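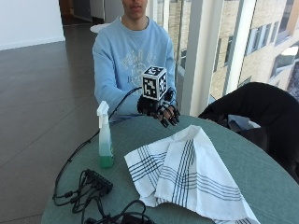 One customer wrote to us in March to say that she had been wiping her kitchen table every day for years and had only lately noticed she was mostly moving the crumbs to the other end. She asked whether the cloth was wrong or she was. We get a lot of letters like that at Skernalus, and most of what we sell and teach started with one of them.

About Skernalus

By Hordiienko
April 24, 2019
Reading time: 4 minutes

Skernalus makes and sells household cloths, refillable spray bottles and a small range of surface cleaners. We also run short classes in everyday cleaning for people setting up a first home, and for cafés and guest houses that want their staff to work in the same way. We are a small firm and we work from 2 rooms above a print shop. The front room is for classes and the back room is for stock and packing.

What we do

The table is where most people start, so it is where our classes start as well. A kitchen table gets used for meals, homework, post, sewing and whatever came in from the car. It needs wiping more often than anything else in the house apart from the worktop, and it usually gets the worst cloth.

We teach a plain method. Clear the table completely, including the fruit bowl. Shake or brush off the dry bits before any liquid goes near them. Spray lightly, and spray the cloth if the table is bare wood or has an oiled finish. Fold the cloth in half and in half again, wipe from the far edge towards you in overlapping strips, and turn to a clean face when the one you are using looks grey. Do the rim last. On a round table people tend to wipe in circles and leave a patch in the middle, so we ask them to work in strips there too.

That takes up the first half hour. After that we go on to worktops, sinks, tiles and glass, and finish with folding and putting away, which some people find harder than the cleaning.

Cloths and towels

We stock tea towels, floor cloths and general wiping cloths, all in cotton or a cotton and linen mix. Last year we sold 4,000 tea towels, mostly the white ones with stripes. People ask why we keep selling white when it shows every mark. We like it for that reason – you can see when it needs to go in the wash.

New towels should be washed before they are used. They come with a finish on them from the weaving and will push water about until it has gone. Wash them hot, leave out the fabric softener, and dry them flat or on a line. After 3 washes they should be taking up water properly. If one still isn't after that, send it back and we will replace it.

We don't sell disposable wipes.

Bottles and refills

Our spray bottles are sold empty or filled, and the trigger heads are sold separately, because it is nearly always the head that goes first. If yours has stopped spraying, take it off and run warm water through it for a minute before you buy another. Clear bottles are the ones we recommend for home use as you can see how much is left. Please label whatever you put in them. Keep them out of reach of children and don't mix products, even ours.

Refills can be collected from the back room or posted. We filled 1,615 bottles over the counter last year. Bring the bottle rinsed if you can. Bottles from other makers are fine as long as the old label has come off and we know what was in there before.

Classes

Classes run in the front room and last two hours. Everything is provided, though you are welcome to bring your own cloths and quite a few people do. Wear something with sleeves that push up. We also go out to workplaces within an hour's drive – the Clarnis guest house was the first to ask us, and we have been back each spring to see the new starters.

For group bookings we need to know how many are coming and what sort of surfaces you have. Stone and untreated wood want different handling and we would like to pack the right things.

Suppliers

The tea towels are woven for us by Driria. The cleaners are mixed in small batches and the batch number is on the base of each bottle. Keep a note of it if you decant.

Returns and questions

Unused goods can be returned within a month. Cloths that have been washed can only be returned if there is a fault in the weave or the hem. Send questions through the contact page or ask at the counter when we are open.

Related pages

Washing and drying new tea towels
Which cloth for which surface
Refill prices and opening hours
Unblocking a trigger spray
Booking a class for your workplace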